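June
By our games desk

Humberg arrives on phones with a premise that will be familiar to anyone who has spent time with idle strategy titles: a river port, a set of guilds and a production chain that keeps running after the app is closed. The difference lies in the scheduler. Each building holds a queue of 8 orders, and each order is resolved against stock at the moment it reaches the front, which means a badly sequenced queue can stall a district overnight.

The launch build contains 743 recipes. Most are variants on timber, grain and dyed cloth, separated by quality grade. Grade affects sale price at the Benberg exchange and nothing else until the player opens the second river lock, when contracts begin to specify a minimum. Players who have sold off their upper grades to fund early expansion will find this stage slow.

Combat is handled by escort. Barges travel between Humberg and Medham along a fixed channel, and the player assigns guards by weight class. Results are calculated on departure. The animation that follows is cosmetic and can be switched off under the display menu, a setting worth changing on older handsets, where it accounts for most of the dropped frames.

Monetization is restrained by the standards of the category. Gilmartin, the in-game moneylender, sells queue extensions and a daily contract reroll for premium coin. The same coin is paid out at milestone levels, the last of them at level 67. No recipe is locked behind it. 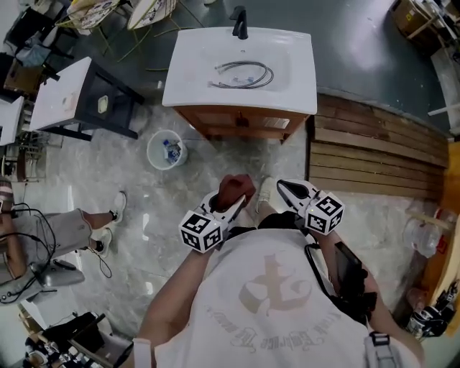 The interface is less settled. Stock totals sit two menus deep, and the colour coding for grades uses adjacent greens that are hard to separate in daylight. A text label option exists but resets after each update. Cloud saves worked between a phone and a tablet without conflict, although the guild roster took several minutes to catch up on the second device.

Guild play opens at 702 reputation. Members pool surplus into a shared warehouse, and withdrawals are logged by item and grade. There is no limit on withdrawals by default, so guild leaders should set one before inviting strangers.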